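4. Branch-aware build configuration

4.1 Setup

The repository we worked with is the one behind Pirine, the scheduling tool kept up by the Skerkville group. History goes back a long way and was moved once between version control systems, badly, so commit authors before the move all show up as the same service account. We left that alone. At the time of the study there were 71 live branches, meaning branches with at least one commit not in main. Stale ones were not deleted for us and we did not ask for it.

The build server (Ông, in-house, a fork of an older open source server) knows about branches only by name. It has one build configuration per project and a pattern that says which branch names get picked up. Anything matching the pattern is built with the same steps, same agent pool, same artifact rules. Release branches need signing, feature branches don't, and the usual answer in the group was to copy the whole configuration and edit the copy. By January there were 10 copies. Four of them differed from the original only in the name.

We wanted one configuration, with the differences stated in a file that lives on the branch itself. The file is short. It names the branch kind (main, feature, release, hotfix), the agent pool, and any steps to skip. If the file is missing the server walks back to the nearest ancestor commit that has one. If it finds none it builds as a feature branch, which is the safest of the four kinds as nothing gets published.

4.2 Data

All builds were logged from the Thursday the new configuration went live. We kept 854 builds after filtering. Filtered out: builds started by hand, builds on agents that were being reimaged, and builds cancelled by the person who pushed. Cancelled builds were a problem, see 4.5. For each build we stored branch name, branch kind as resolved by the server, branch kind as labeled by a human, queue time, run time, and whether artifacts were published.

Human labels were done by Thư Nghiêm and Bảo Tiêu separately, from the branch name and the commit list only. They did not see the resolved kind. Where they disagreed, Krishnamoorthy Ramasamy decided. Most of the disagreements were over branches called something like "release-fix", which could be either a hotfix or a feature branch cut from a release for convenience. No rule settles that. The labels reflect what the team would have wanted built, not what the name says.

Queue time is measured from when the push is recieved by the server, not from when the poller notices it. The two can differ a lot on a busy day. Older logs only have the poller time and so the before/after comparison in 4.4 leaves queue time out completely.

4.3 Resolving the branch kind

First version of the resolver was naive. Walk first parents, stop at the first commit with a kind file, done. Works for a plain feature branch cut from main. Fails when someone merges main into a release branch, because the merge brings in main's file and overwrites the release one without a conflict if the release side never touched it. The branch then thinks it is main. And main publishes.

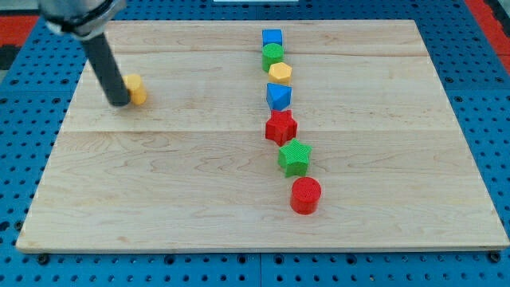
Two fixes were tried. One, a merge driver that always keeps our side for the kind file. Fine on machines where the driver is installed, but a driver has to be set up per clone and people forget. Merges made through the web page ignored it too. Two, put the branch name inside the file and have the server refuse to use the file if the name in it does not match the branch being built. That one stuck. On a mismatch the resolver keeps walking, so the merge commit is skipped and the last matching file is used.

Cost of the second fix: renaming a branch means editing the file. Thảo Trịnh wrote a small push hook that prints a warning when the two drift apart. It only warns. Blocking the push was tried for a day and was unpopular, mostly with people pushing from laptops late in the afternoon who wanted their work off the machine before going home.

Wildcards are allowed in the name field, so a single file can cover every feature branch cut from main. We went back and forth on this. Without wildcards, each new branch starts with a commit that does nothing but edit one line, and the log fills up. With them, a sloppy pattern can match a release branch. The resolver now rejects any pattern for the release or hotfix kinds; those must be spelled out in full. Feature can use whatever it likes.

Shallow clones need a note. Agents fetch a limited depth by default and the ancestor walk ran off the end of history on long-lived branches. Resolution was moved from the agent to the server, which has a full mirror, and the result is passed down as a build parameter. This also made the log easier to read as the kind is now known at queue time and the right pool can be picked before an agent is assigned.

4.4 What changed

The copies are gone. All branches build from one configuration, and a change to the test step is made once. Before, a change like that had to be repeated by hand in every copy, and in the period we could reconstruct from the audit log it was often repeated in some and not others. The signing step had drifted furthest. Two of the copies were signing with a certificate that had been replaced.

Run time per build did not move in any way we would want to claim. The steps are the same steps. Feature builds skip packaging now, where earlier they packaged and threw the result away, but packaging is short in this project and the test suite takes up nearly all of the time.

Wrong publishes are the thing the team cared about. With the naive resolver we saw them within the first week, all from merges of main into release. After the name check was added there were none from that cause. One still happened, from a branch file edited by hand to say "main" by someone who wanted the main agent pool. The pool and the kind should probaly be separate fields for permissions purposes. They are separate fields in the file, but the permission check only looks at kind.

Mereana Wihongi repeated the setup on Tirkeck, a smaller repository with a single release line and no hotfix branches. Resolver ran unchanged. The file was added to main and picked up by everything else through the ancestor walk, wildcard pattern, no further edits. Not much of a test of the merge case since release there is never merged back into. Included for completeness.

4.5 Limits

One team, two repositories, one server. The server is a fork and the hook points we used may not be in others. Anyone on a stock server would need a plugin, or a wrapper step that resolves the kind first and then triggers the real build, and the second option costs an extra slot in the queue.

Cancelled builds. We dropped them, but a person who sees the wrong kind on the build page is likely to cancel, so some resolver errors may have left with them. The reason field on a cancel is optional and was nearly always blank. Later builds in the log carry the resolved kind even when cancelled, earlier ones do not, and we did not try to fill the gap.

Labels came from people who know the project. Someone from outside would get the release-fix branches wrong more often, and so agreement between resolver and human would look different. We have not tested that. Section 5 deals with the case of one branch feeding two releases, where a single kind per branch is not enough.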